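Nallov Supper Club, kitchen meeting, October

Present: Selamawit Habte (chair), Gebremedhin Beyene (minutes), and the Belay and Trurinow tables. Apologies from Boltberg.

**1. Last meeting**

Minutes agreed. The only matter carried over was the lentil stew, see item 2.

**2. Lentil stew**

Selamawit had cooked the stew again with red lentils in place of brown. It was thicker and took less time on the hob. The Trurinow table thought it needed more ginger and less salt. Agreed to fry the onions dry until they colour, then add the oil and the spice paste, and to leave the salt until the end. Gebremedhin to write up the new version for the recipe folder.

Quantities for the supper were set at 70 portions. The large pot holds half of that, so the stew will be made in 2 batches, the first one started by 12 noon.

**3. Flatbread**

Belay table will make the batter three days ahead. Last time it was not sour enough and the rounds stuck to the pan. Agreed to keep the batter by the boiler this time and to use a lower heat with the lid on. Spare rounds to be stacked between clean cloths, not cling film, as they sweated.
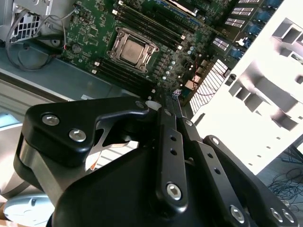
The recipe folder was discussed next. Selamawit has typed up nine recipes and would like the rest before the supper. Handwritten copies are fine if the weights are in grams. The folder is kept on the kitchen computer, and with the case open and the green motherboard showing, Gebremedhin asked that flour and spices be weighed out at the far worktop. Printed copies of the stew and flatbread pages will go up by the hob.

**4. Vegetables**

Cabbage, carrots and potatoes, cooked with turmeric. Potatoes to go in first. Boltberg had sent a note offering green beans, accepted with thanks.

**5. Any other business**

The small grater is missing. The spice tins need new labels, as cumin was used for coriander last month.

Actions
- Gebremedhin: write up stew, print two pages
- Belay table: batter
- Trurinow table: ginger, labels for tins
- Selamawit: order lentils, reply to Boltberg

Meeting closed at 9 pm.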